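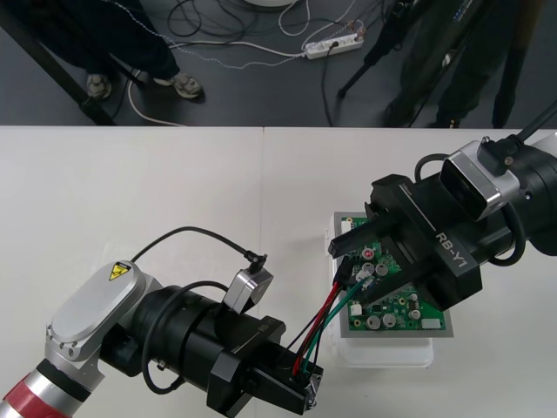 Small white plug with its wires, and the board it goes to.

Print this thread | E-mail this thread

Repair and Wiring > Small boards > White plug pulls out of header, replace header or crimp new plug?

solder_kerstin wrote:

I have a batch of green control boards on the bench, all the same layout, with a white header at the edge and a handful of silver can capacitors. The harness has a small white plug with red, green, black and blue wires. On a few of the boards the plug goes in and feels right, but if you tug the wires it slides back out. No click.

I bought the harnesses from Pilesico and the boards came from somebody else, so I can't send the lot back to one seller. There are 51 boards to get through before the end of February and I don't want to solder in new headers on all of them.

Options as I see them:
- new plugs on the existing wires
- new headers on the boards
- a dab of hot glue and be done with it

What would you do?

Kerstin Nolte

---

pinheader44 wrote:

Measure the pitch first. A 2 mm plug and a 2.5 mm header will sometimes go together if there are only a few pins, and it feels almost right. It won't lock and the outside pins get bent. Put calipers across the first and last pin and divide by the number of gaps.

---

old_flux wrote:

Hot glue. I have done it for years on things that don't get opened again. Put the plug in, one dab on each side, wait a minute. Don't get it on the capacitors.

---

pinheader44 wrote:

Hot glue lets go when the box gets warm, and the next person has to pick it off. If the plug is the wrong one, glue just hides it. I would not hand over 51 boards like that.

---

old_flux wrote:

Depends on the box. Mine sit in a basement and never get warm. I did say things that don't get opened again.

---

solder_kerstin wrote:

Measured. Pitch is 2 mm on both, so the size is right. The latch on the plug is the part that looks different. On the good ones there is a little ramp you can feel with a fingernail. On the bad ones it is almost flat. So I think I have two makes of plug mixed in one bag.

These do get opened again, so no glue.

---

h_tiedemann wrote:

Then you don't need to touch the boards at all. Pull the contacts out of the flat plugs and push them into new housings. You lift the small tab on each contact with a fine pick and it slides out the back. The crimp stays on the wire. It takes a couple of minutes per plug once you have the feel for it. Take a picture of the wire order first, or write it on tape. I have swapped black and blue on one of these and had to track down a dead board for an hour.

Housings without contacts are cheap. Petersen sells them loose, and Cendumgate has them in bags if you want a pile.

Heike Tiedemann

---

mainsandmodel wrote:

I'd go the other way and crimp new ends. Contacts that have been pulled once don't always hold the second time. The tab gets tired. With a decent crimp tool it isn't much slower.

---

h_tiedemann wrote:

You can bend the tab back out a little before it goes into the new housing. Give each wire a pull afterward. If one comes out, crimp that one new. I wouldn't cut off good crimps to fix a plastic part.

---

mainsandmodel wrote:

Fair enough if you check each one. Most people won't.

One more thing, for the lead with the round metal jack on it. Don't let that hang off the wires while you work on the other end. The weight goes straight to the solder joints. Lay it down flat on the table next to the board.
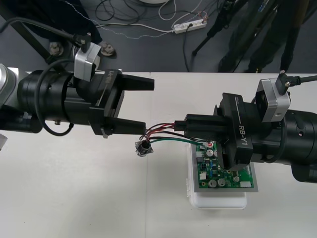
How I have the bench set up now

solder_kerstin wrote:

I put the board up on a gray metal plate with a white plastic box under it. That brings it up off the tabletop, and the black connector and its wires can come in from the side. The round jack just lies on the table like mainsandmodel said. The floor behind is all power strip and cables and I am not cleaning that up this month.

I ordered a bag of housings from Cendumgate. The smallest bag with the right latch was 900 pieces. The next one up was 4000, so I can live with 900. If anyone here wants a few, send me a message.

Did the first few Heike's way tonight. One contact out of the lot would not stay in and I crimped a new one. The rest hold when I pull on them.

---

old_flux wrote:

Is the plate touching the underside of the board? If you power it up like that you will short the joints. Put a piece of card in between.

---

solder_kerstin wrote:

No power while it is on the plate. I will put card under it before I test.

---

tralelley_parts wrote:

We see mixed bags like this at the Tralelley swap table too. Check the ones you have left over before you put them back in the drawer. The flat ones should go in the trash, or at least in a different bag with a label.

---

pinheader44 wrote:

Trash. A labeled bag will get mixed again.

---

solder_kerstin wrote:

They are in a jar marked BAD for now. I may want one to send to Pilesico when I write to them.

Print this thread | E-mail this thread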